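Hand Grippers and Tools > Skisen Hand-Held Gripper

Skisen Hand-Held Gripper, grey

Supplied by Tasden
Price for spare finger pads (one pair): $119
Gripper: price on request
Availability: made to order, next batch November

The Skisen is a gripper you hold and work by hand. It carries a camera that looks out over the fingers, so the recorded view is close to what the same jaw would see on the end of an arm. Labs and small automation shops use it to collect grasping demonstrations without tying up a robot, and to find out whether a finger pad suits a part before paying for machining or moulding.

The housing is smooth matte grey plastic. The finger pads are black and textured on the inside faces, and they come off separately from the rest of the jaw. You can run the grippers singly or as a left and right pair. For paired work we recommend fitting a marker plate to each one, as tracking between the two hands is noticeably steadier with it than without.
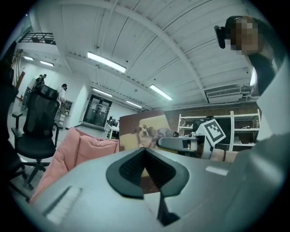 What it is good at

Thin, light, flexible things are the reason most customers ring us. Printed cards, photographs, folded paper, fabric tags and the corner of a bag are all hard for a parallel jaw with flat steel fingers. Steel either creases the item or lets it swing. The textured pads spread the load and stop a card from turning in the grip.

It also copes well with handing over. One gripper holds the item up, the second comes in from the side and takes a free edge. If you are training a two-arm cell, this is the motion to practise first. Start with stiff card and move on to ordinary paper once the operators have a feel for the trigger.

It is less good at heavy or slippery parts. Glass jars and anything oily are better handled with the Tasden cup finger, listed separately. Wide boxes won't fit between the jaws at all.

Choosing finger pads

Both pad types below fit the same mount and can be swapped with the hex key supplied.

Standard pad. Medium rubber, textured face. Suits card, light packaging, soft toys and most household items. This is the pad fitted when the gripper leaves us.

Soft pad. Same shape, softer rubber. Better on fabric and foam, and kinder to printed surfaces. It wears faster, and a worn soft pad loses its hold on paper before you can see much wrong with it. Buy a spare pair if you plan to use these every day.

We are often asked which to order. If your list of items is mixed, stay with the standard pad. If you work mainly with bedding, clothing or cushions, order the soft pad as well and change over for those sessions. Don't mix one of each on the same jaw. The item creeps toward the softer side as you close, and your recordings will show a drift that has nothing to do with the operator.

Camera view and background

The wide lens takes in the pads, the item and a good deal of the room behind. That is useful for tracking, but it means the background matters more than people expect. Plain walls with long runs of ceiling light give the tracker little to hold on to. Furniture, shelving and door frames all help.

When comparing pads, pick up the same item in front of more than one surface. Melati Hutapea, who runs our trials, tests every batch over a hard floor and again over soft furnishings. A padded fabric with deep creases throws its own shadows, and it will show you quickly whether your segmentation can find the edge of a thin card. Pale card on a pale bench is another fair test.

Gloss is a nuisance on some prints. Tilt the card a little away from overhead tubes, or use matte paper for your reference items.

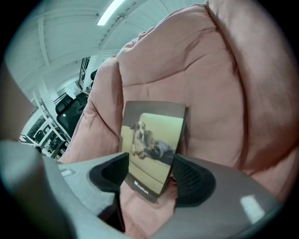 Photo card pinched between the textured pads, pink quilted fabric behind.

Suggested pad comparison

1. Clean both sets of pads with a damp cloth and let them dry.
2. Fit the first set and check that the faces meet evenly when the trigger is fully closed.
3. Choose your items. A printed card, a folded sheet and one soft item are enough to start.
4. Make 10 picks of each item, gripping at the lower edge. Lift, pause, turn the wrist, put it down.
5. Change the pads and repeat with the same operator. Swapping operators halfway through will spoil the comparison.
6. Note slips, creases and any pick that needed a second try. Keep the recordings of the failures too.

If you are deciding between this gripper and a powered one, do the hand-held runs first. They take less setting up, and the failed picks usually tell you whether the trouble is in the pad or in the closing force.

Controllers and software

The Skisen records to its own storage or streams to a Mutus controller over cable. Streaming is the better choice for paired work because both grippers then share a clock. Wireless streaming is not supported on this model. Older Mutus units need a firmware update before they will recognise a second gripper, and we can do this for you if you send the unit in.

Files come out as video with a separate log of jaw opening. The log is plain text and will open in any spreadsheet.

In the box

Gripper with standard pads fitted
Marker plate and screws
Cable
Hex key
Printed calibration sheet

The Mutus controller, soft pads and carry case are sold separately.

Care

Store the gripper with the jaw slightly open so the pads don't take a set. Keep solvents off the rubber and the housing. Labels can be stuck to the outside of the housing, but leave the inside faces of the arms clear. Recalibrate after any change of pads, and after a knock hard enough to make you look at it twice – the camera mount is sturdy but a small shift will show up in the tracking.

Warranty and returns

The gripper has a 2 year warranty covering the housing, trigger and camera. Pads are wear items and aren't covered once used. Unused pads may be returned in their sealed bag.

Orders and trial loans

Order through Tasden or through our reseller, Abou Jaoude. Loan pairs are available to labs and workshops that want to try the gripper on their own items first. Loans go out on a Monday. Contact Yoga Chin in the sales office with a short list of what you want to pick up, and say whether you already have a controller.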